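The open day at the Flesterton campus was advertised as a look at how a modern college serves its town. I went in July with Shiela Lagman, who is thinking of going back to school at 50, and we both came away with more tote bags than answers.

The shuttle from Pruddale dropped us at the wrong gate. By the time we found the welcome desk, the 10 a.m. talk had started and the only seats left were behind a pillar. Princess Catacutan from admissions spoke well, but she used the word "community" so often that I stopped hearing it. Tuition came up once, when a father in the second row asked. He was told to see the website.

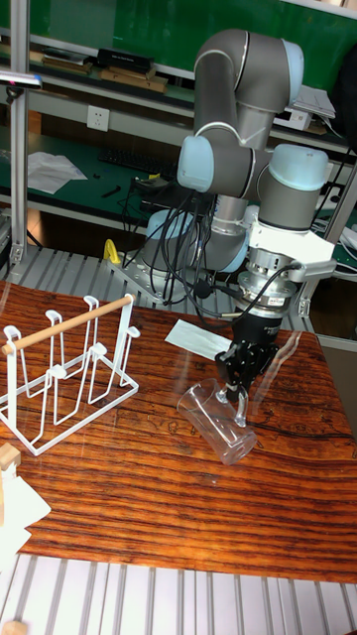 Clear plastic cup and gripper, Flesterton open day.

What I wanted to know was how adults with jobs are supposed to attend. The evening program has 27 courses on paper. I asked Mylene Dimaculangan at the advising table how many would run this fall, and she said it depended on enrollment. Shiela asked which ones usually fill up. That depended too.

Lunch was a voucher for $2 off at the Rutherford café, where the line went out the door.

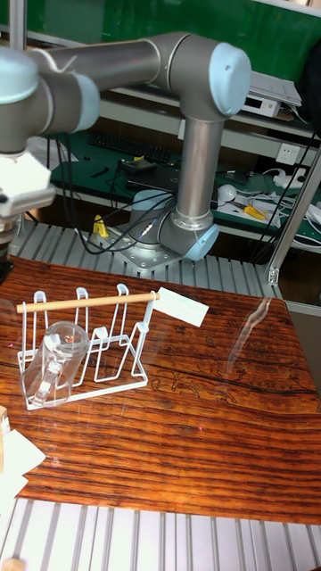
Evening parking is the other thing the brochure skips. The lot holds plenty of cars at noon, but the gate on the Dakthorpe side closes at 6 p.m., and the first night class starts half an hour later. I don't doubt the college has money to spend. Somebody there signs the purchase orders. Could the same person pay for a gate that stays open until nine?

The library was better. Lovely Manalastas showed us the study rooms and gave plain answers, including that weekend hours had been cut. She also said the childcare center has a waiting list - the first mention of childcare we'd heard all day.

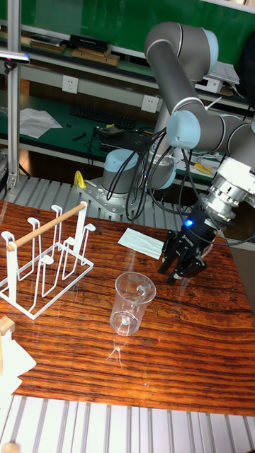
Shiela asked how long the list was, and Lovely wrote down the director's number for her. The brochure says 3,000 adults have "restarted their journey" at Flesterton. It doesn't say how many finished. I've emailed to ask, and Shiela is holding off on her application until the fall schedule is posted.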